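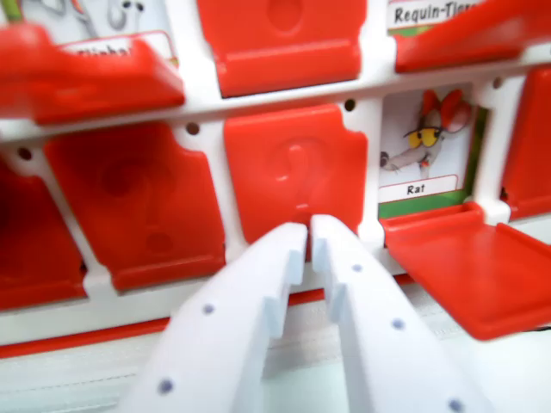

Ticket: flap task success drops when neighbouring flap is down
Project: Sukero
Component: wrist camera policy, two-finger gripper
Status: open, workaround in place

Summary
The policy trained on the full set of 3,000 demonstrations lowers a chosen flap on the guessing-game board in 116 out of 120 trials when all the flaps next to it are up. With the flap to the right already down, it manages 65 out of 120. Same board, same lighting, same checkpoint.

What happens
The fingers come up to the bottom edge of the target flap and stop short. In most failed runs they then drift right, towards the open card. The Rat card next to a raised question-mark flap is a typical starting point for this. Requin-Tigre in the row above doesn't seem to matter.

Tried so far
1. Recalibrated the wrist camera. No change.
2. Swapped the Georgiev encoder for the older one. Worse in both conditions, reverted.
3. Covered the open card with plain white paper. Drift mostly gone, but the fingers still stop short.
4. Checked the training split. Only 60 demonstrations start with the right-hand neighbour down - far fewer than we assumed when we wrote up the method.

Comment, 14:20
Point 3 makes me think there are two faults. The drift follows the picture. The stopping short could be depth, as the lowered flap sticks out towards the camera and the policy may be reading its edge as the target.

Comment, 16:05
Agreed. Reran on the Skarnero bench with the depth input masked. Contact was made more often but the drift came back in full. Logs are in the Budus folder under flap_neighbour.

Workaround
Start every evaluation with the right-hand neighbour up. Results tables need a note saying so until this is closed.

Next
Collect more starts with mixed flaps, retrain from the same seed, and repeat both conditions. Please don't change the grip force settings before then.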